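Moving house thread, part two. We left Riltport in November and the new place at Ploltwood is 906 km down the highway. Writing down what I learned while I still remember it.

Get the truck quote in writing. Ours went up by $100 on the morning because of the stairs, which I'd told them about on the phone. 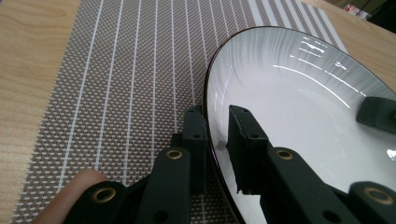
Kitchens take longer than every other room. I set aside an evening and needed 2. Glasses went in socks, which worked fine. For big round plates like the white one with the thin dark rim, stand them on edge in the box with paper between. A woven placemat does the job too, if you've run out of paper.

Label the side of the box, never the lid. Once they're stacked you can't read a lid. 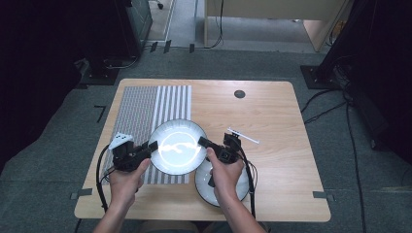

Two plates, one table.

Mail redirection: do it early. Ours took about 9 working days to kick in and the rego renewal went to the old address.

Power was easy. Internet was not. Semaan said the line was active, Usis said it wasn't, and I spent a lunch break passing messages between them.

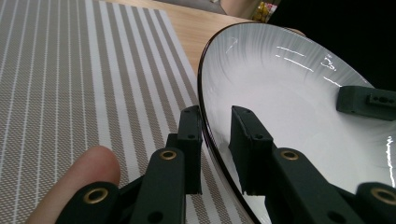

Thread last edited: November, 4:40 pm

Edit: a few people asked about the bond. Take photos of every room before you hand back the keys, including inside the oven and behind the doors. The agent queried one mark on the laundry wall and I sent the photo back the same arvo.

Garden stuff is next. The lemon tree came with us in its pot.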